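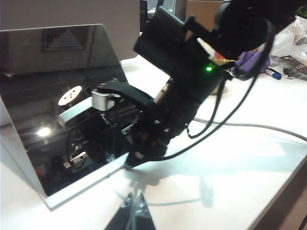 Issue 56, page 6

TRY IT OUT: THE PRALTOW ROBOT ARM KIT

Some robots have wheels. Some have legs. The Praltow has neither. It is an arm that stays in one place and does jobs on a desk or table. It is sold as a kit to schools, libraries and clubs, and this month we are looking at what it can do and what it is like to use.

What is a robot arm?

Hold your own arm out in front of you. It bends at the shoulder, the elbow and the wrist. These bending places are called joints. A robot arm has joints too, and inside each one is a motor. When the motor turns, that part of the arm moves.

At the end of your arm is a hand. At the end of a robot arm there is usually a tool. On this kind of robot the tool is a gripper, with fingers that open and close. It is not as clever as your hand. It can't feel if something is soft or scratchy, and it can't roll a pea between its fingers. But it can hold on to a thing for a very long time without getting tired.

Learning with a laptop

One of the practice jobs for the arm is a laptop on a desk. The arm has to reach toward the laptop without bumping into the things near it. A desk that people use has plenty on it. There might be a marker pen with a blue cap, or a purple rubber glove, or a plastic bag. There are cables too, and a robot arm brings its own. The black ones hang down in loops so the joints have room to bend. If a cable were pulled tight, the arm could get stuck or the plug could come out.

You and I know which thing is the laptop and which thing is the glove. The robot has to work it out.

How does it see?

The arm has a camera in a black case near the gripper. When the arm moves, the camera moves with it. That is useful, because the closer the gripper gets to something, the better the camera can see it.

The camera takes picture after picture and sends them to a computer. The computer looks for edges, colors and shapes. Then it decides where the arm should go next.

The mirror problem

A laptop is harder for a robot than a wooden block. When a laptop screen is dark it is also very shiny. Look at one from the side and you will see the room in it. If a robot arm is close by, you will see the arm in it as well, and the lamps that are shining down.

A person knows this is a reflection. A computer might not. It may see a second arm and think there is something solid there. It may see a bright spot of light and think it is a small white object. People who train robots use lots of pictures of shiny things, so the computer can learn that a light in a screen is not something to pick up.

Try this at home: ask a grown-up if you can look at a screen that is switched off. Hold up a spoon near it. Can you find the spoon in the screen? Now move the spoon to the left. Which way does the other spoon go?

What do you get in the kit?

The Praltow comes in 3 boxes. The first has the arm. The second has the gripper, the camera and the cables. The third has a book of 56 jobs to try, starting with easy ones such as pushing a cup. The laptop jobs are near the back of the book. You have to use your own laptop for those, so choose an old one.

You will need an adult to put the arm together. Our tester, Marilou Yap, is a teacher in Trumevville. She built it with her class over two afternoons.

"The instructions are clear, but the screws are very small," she told us. "We did the first part on a tray so they couldn't roll away. The children liked steering it more than they liked building it."

Her class tried the cup job first. The arm knocked the cup over on the first try and on the second try. On the third try it pushed the cup to the line. They had more trouble with a shiny cookie tin, and Marilou says they never finished that one.

Staying safe

The Praltow moves slowly, but it is still a machine with motors. Keep these rules:

Keep your hands, hair and sleeves away from the arm when it is on.
Know where the stop button is before you start.
Keep drinks on a different table.
Never pull on the cables.

What we liked

The arm is quiet. The book is well written and the jobs get harder a little at a time. You can watch what the camera sees on the computer, and this was the part most of our readers wanted to do again.

What we didn't like

It takes up a lot of space. The gripper is not good with flat things such as cards. There is no job in the book for left-over time at the end of a lesson, as even the short ones need setting up.

Words to know

Joint: a place where an arm bends.
Gripper: the part of a robot that holds things.
Reflection: what you see when light bounces off something shiny.
Motor: a machine that makes something turn.

Tested by Marilou Yap. Written by Cherry Mae Galang. Next issue: robots that pick fruit.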